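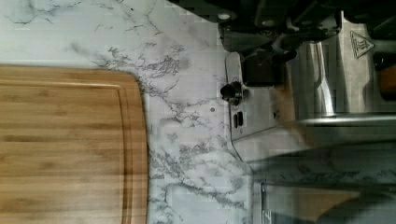
My bamboo board gets more use than anything else in the kitchen, and for the first year I treated it terribly. I soaked it in the sink, I left it flat in a puddle, I once put it through the dishwasher (never again!). It cupped so badly that a tomato would roll off it. So these are the habits I've picked up since, mostly from getting it wrong.

Wash both sides, even if you only used one. If just the top gets wet, the top swells and the bottom doesn't, and there's your wobble. Hot water, a drop of washing-up liquid, a quick wipe and then stand it on its long edge until it's dry right through. The juice groove is the bit that goes manky first. I run an old toothbrush round it on Sundays, with a paste of bicarb and water, and it comes up lovely.

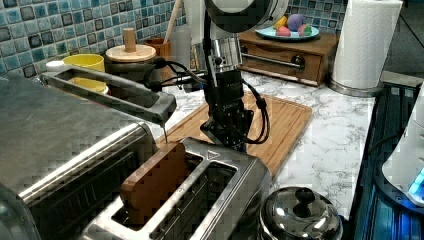 Oil it when it starts to look thirsty. I use plain food-safe mineral oil and I bought a 50 ml bottle from a shop in Stidville to try, which lasted me until December. Rub it in with a bit of old T-shirt, leave it overnight, buff off whatever's left. Don't use olive oil, it goes sticky and then it smells.

Now, crumbs. If you keep the toaster next to the board like I do, you'll be forever chasing them, and they do love a groove. I pull the crumb tray out of the toaster every bin day (unplugged, cold, over the sink) and do the toaster oven's tray at the same time, otherwise I forget it for months.

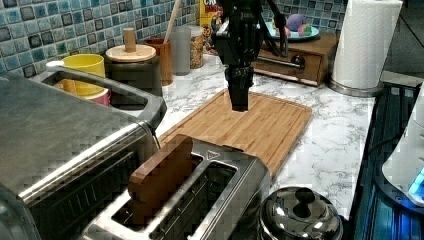 Reading time: 2 min (631 words with comments)

On to the back of the worktop. I like my cups and pots along the tiles where I can reach them, but anything that lives there gets a film of grease on it, lids especially. Wooden lids want a barely damp cloth and that's all. Wooden spoons go in a pot with the handles down, and the pot gets tipped out and rinsed once a week because you would not believe what collects in the bottom!

For the marble pattern I stick to soapy water. Lemon and vinegar are fine on plenty of things but they'll etch real marble, so if you aren't sure what yours is made of, keep them off it. 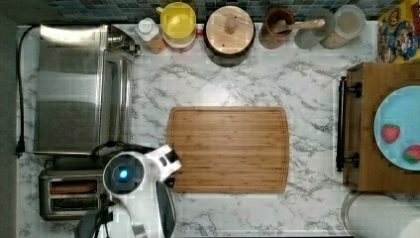
Noémie Simard wrote to say she skips the mineral oil and does her boards with a beeswax and oil mix, warmed in a jam jar in a pan of water. She reckons it sits better in the groove and needs doing half as often, though you have to be patient with the buffing or everything feels tacky.

I've got a jar of something similar in the cupboard, so I'll try it on the small board first.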